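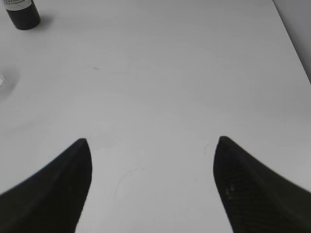
The gripper's two black fingers, open over the white tabletop. A small dark bottle stands at upper left.

Robots at Work: The Sample Bench at Gevcombe

A gripper is the part of a robot that picks things up. The ones on the sample bench at Gevcombe have two fingers that move apart and together. A small camera is mounted beside them, so the computer receives a view of whatever the fingers are facing.

Gevcombe is a testing lab. Shops and factories send it liquids, and the lab checks what is in them. Every sample has to be lifted, moved, and set down again in a known spot. On a normal day that adds up to 261 samples. Before the robots came, people moved every one by hand.

How does the robot know where to go?

The computer divides the camera's view into tiny squares called pixels. Each pixel has a number for how bright it is and what colour it is. A dark bottle on a white table is easy to find, as the numbers change sharply at its edge. Clear plastic and glass are harder. The white table shows through, and the computer may have only a shiny spot or a soft shadow to work with.
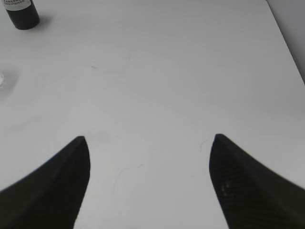 Part of the bottle's label is in view: CABERNET SAUVIGNON. At the left edge, a sliver of something see-through.

The program that does this job is called Flotent. It looks for edges, makes a guess, and gives the guess a score. If the score is too low, the arm stops and a light comes on. A person then walks over and decides what to do.

What do the people do now?

Conall Ó Briain has worked at the bench for years. He used to lift samples all morning, and by noon his wrist was sore. Now he looks after the robots. He answers the stop lights, cleans the camera lenses, and checks that the arms are still measuring correctly. This last job is called calibration.

He also had to learn new skills. The training took 148 hours, and part of it was reading error messages. Not everyone liked the change. Two workers moved to the colour room, where liquids are still judged by eye.
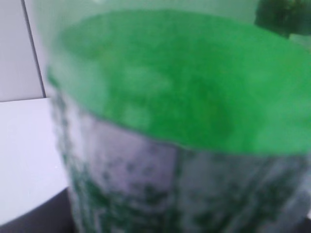 Colour is a good example of work that is difficult to automate. A cloudy green liquid is lighter in some places and darker in others, so one number cannot describe it. Spots on the wall of a container can confuse a program as well. A trained worker can tilt the container, look again, and write down an answer — the robot needs a separate instruction for each of those steps.

Words to know

Automation: using machines to do a job that people did before.
Calibration: checking a machine against something already measured.
Pixel: one tiny square of a digital picture.
Sample: a small amount of something, taken for testing.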